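Altavbridge Community Boards > Health & Habits > General

Thread: Resting heart rate and the January guilt industry

gravelpuss
17 January 2018
My new wrist gadget says my resting heart rate is too high for a man who owns running shoes. I got it at the Flelico outlet, where it was marked down, possibly out of pity. Every morning it shows me a number and a small frowning heart. Before this I had no idea I was supposed to be resting better.

So I have quit coffee after noon, I'm walking to the Drevby lot and back at lunch, and I sit on the bed for five minutes before I look at the thing. The number has gone up. Has anyone got theirs to go down without joining something?

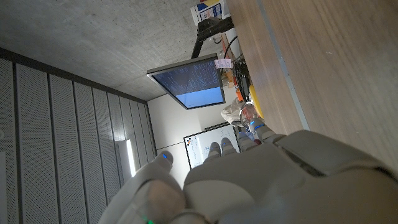 Fingers up, blue lights on.

mothball_annie
Sitting on the bed waiting to be judged is not rest. Look at it once a week. My doctor told me stress, a bad night or a late dinner will all bump it, and that the trend over a month is what she cares about.

Also how far is the Drevby lot? If it's the one behind the pharmacy that isn't a walk, that's parking.

gravelpuss
It's the far one. There's a hill.

tinroof290
Is there? I've lived here 30 years.

Kettle Logic
I'm going to disagree with Annie. Once a week is useless, you'll catch the one morning the dog threw up at three. Take it every day, write it down, don't think about it. I did that all last winter in a paper notebook and mine dropped a few beats once I started swimming. Or once I stopped having wine with the news. I changed both at the same time, so thank you, science.

mothball_annie
"Write it down, don't think about it" has never worked for one person on this board. You posted your cholesterol here in a spreadsheet.

Kettle Logic
It was a good spreadsheet.

tinroof290
What's the actual number, gravel? You've told us about the shoes and the hill and left that out.

gravelpuss
84 this morning. It was 81 when I started being healthy.

Kettle Logic
That's inside the normal range for a grown adult, which my doctor's office gives as 60 to 100. Fitter people tend to run lower. The frowning heart is a cartoon. 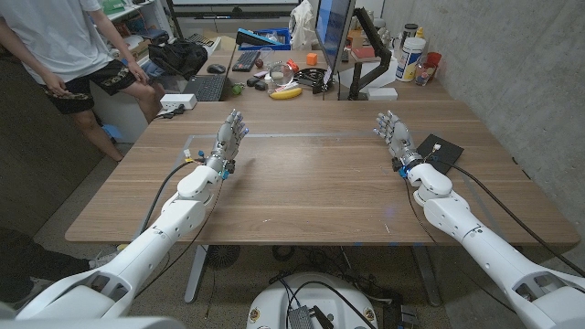 Re: Blood pressure cuffs, since we're here

tinroof290
Hijacking this. I have one of the Nseir home cuffs and got 134 on top, then 20 minutes later a different reading in the other arm. Which arm do I believe?

mothball_annie
They're allowed to differ a little. Ask the nurse to check both next time, then stick with whichever reads higher. Feet flat, back against the chair, arm resting on the table at heart level, and no talking. The no talking is where my husband's readings go wrong.

gravelpuss
I would like my thread back, but I'll also say you shouldn't do it right after coffee. I know this because I've read everything now.

Kettle Logic
Half an hour after coffee, same for exercise. And empty your bladder first. People skip that one and then wonder.

tinroof290
I have been doing it after two cups, standing up, arguing with the radio.
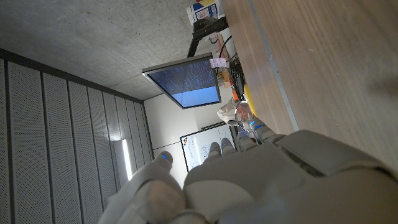 So I did it again the boring way, sitting in the kitchen with my mouth shut, and it came out lower. Still going to mention it at my checkup. If it's high there too I'll blame the parking.

mothball_annie
Good. Bring the cuff with you so they can compare it to theirs. Mine turned out to be the wrong size for my arm, and I'd been worrying over it since before Thanksgiving.

gravelpuss
Update for those who came for the original topic, if you exist. I left the gadget in a drawer for four days and slept fine. Put it back on this morning and it said 79, then asked me to update my goals. I'm keeping the walk. Coffee after noon is under review.

Kettle Logic
Did you write it down?

gravelpuss
On the back of the Flelico receipt.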